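Worineo cannery workers win faster path to interim comp payments

Jun 3, 2022 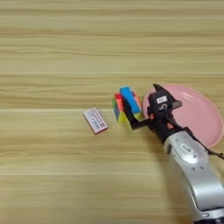 Injured workers at the Worineo cannery will get interim wage-loss payments while their claims are still being argued over, under a settlement reached late Thursday between the plant's owner, Doltel, and the union local. Covers 122 hourly staff. Office and contract drivers not included, at least for now.

The deal ends a grievance that dragged on for 17 months. At the heart of it – the gap between the day a worker goes home hurt and the day the first cheque shows up. The local said that gap had stretched to 117 days in the worst case on file, a shoulder injury on the night line. Doltel disputed the length but not the delay itself.

Under the new terms the company pays 75 per cent of regular wages starting on the 13th calendar day after a written report of injury is handed in, if no decision has come down by then. Before that, workers can draw on sick days. If the claim is later accepted the company is reimbursed out of the award. If it's denied, the worker keeps what was paid up to the date of the denial unless fraud is shown. That last part was the sticking point and was only settled in the final session, the union says.

What counts as a written report

This is where most of the trouble started. Supervisors at the plant were taking verbal reports and logging them at the end of the shift, or the end of the week, or in a few instances not at all. The settlement puts an end to that. A report now counts from the moment it is handed to a supervisor, a first aid attendant or the front office, on paper or by email. Text messages don't count. The union wanted them to and didn't get it.

The form itself has been cut from six pages to two. Asks for the date and time of the injury, body part, what the worker was doing, names of anyone who saw it. No more question about previous injuries outside work, which the local had called a fishing trip. A worker's doctor can still be asked about those by the insurer, through the normal process.

Copies go to the worker the same day. If the company misses that, the clock on interim payments starts anyway.

Repetitive strain claims

Trickier. A strained back from a dropped pallet has a date on it. A wrist that gets worse over two seasons does not. The parties agreed that for gradual injuries the clock starts on the first day the worker loses pay or is moved to lighter duties on a doctor's note, whichever is earlier. The company can ask for a second medical opinion but has to pay for it, plus travel, and can't hold back interim cheques while it waits.

Canneries run on repetitive work, so expect this clause to get the most use. Sorting and labelling are the two departments with the most open files, acording to the union's bulletin to members.

Light duties

Workers on modified duties will be paid their pre-injury rate, including shift premium. Up to now the premium was dropped as soon as someone came off nights, even when it was the injury that took them off. The company can offer light work at its Hatudach warehouse as well but only with the worker's agreement, and mileage is paid. Turning down Hatudach does not count as refusing suitable work. Turning down light duties at the home plant might, depending on the doctor's note.

What it doesn't change

The agreement is between employer and union. It doesn't alter the law, and doesn't bind the compensation board, which will go on deciding claims the way it always has. Filing with the board is still up to the worker and the deadlines are the same as before. Bakker, the law firm that acted for the local, put out a short note to members warning them not to mix up the two – an interim cheque from the company does not mean a claim has been filed, or accepted.

The firm also says to keep everything. Pharmacy receipts, physio invoices, parking stubs from the hospital, pay stubs from before and after. Out-of-pocket costs aren't covered by the interim payments and have to be claimed seperately, with proof. Same goes for braces and other gear bought on a doctor's advice.

Workers with claims already open can apply for interim payments going forward but not back pay. Some members were unhappy with that at the ratification meeting. There was a push to send the bargaining team back for retroactive money, and it failed on a show of hands. The settlement itself then passed by ballot. The local isn't releasing the split.

Doltel's response

In a statement the company said it was pleased to have the matter behind it ahead of the busy season and that the new process would "give everyone a clear set of dates to work from." It did not admit any breach of the collective agreement, and the grievance is formally withdrawn, not upheld. No penalty was paid. Each side covers its own legal costs.

The company wouldn't say whether the same terms will be offered at its other sites. Hatudach staff are in a separate unit and their contract is still open. The local there has already said it'll be asking.

Timing

Terms apply to injuries reported from Monday on. The new forms should be in the lunchroom and at the first aid station before the start of the early shift, and supervisors are to get a half day of training before the end of the month. A joint review is set for September, after the peak of the packing season, when both sides will look at how many interim payments went out and how long the cheques took. Either side can ask for changes at that point, but the terms stay in force until new ones are signed.

Members with questions about an open file should call the union office, weekdays until 4:30. Bring or have handy the claim number and the date of the first report.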